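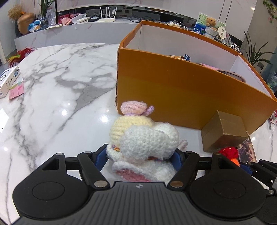 The hand-held gripper with a crocheted plush between its blue pads.

Gripper build: questions we get a lot

Can I build one at home?
Oh, please do! Ours came together over a couple of long evenings at the Wetcombe shared workshop, and a kitchen table would do just as well.

What did the parts cost?
$55 for each gripper -- a bit more if you have to buy your own pivot pins.

Is soft stuff harder to hold than boxes?
It is for us. Yarn squashes, so close the jaws slowly and stop as soon as the pads meet some push.

Where are the print files?
On the Cumcombe page, updated March 29, 2018.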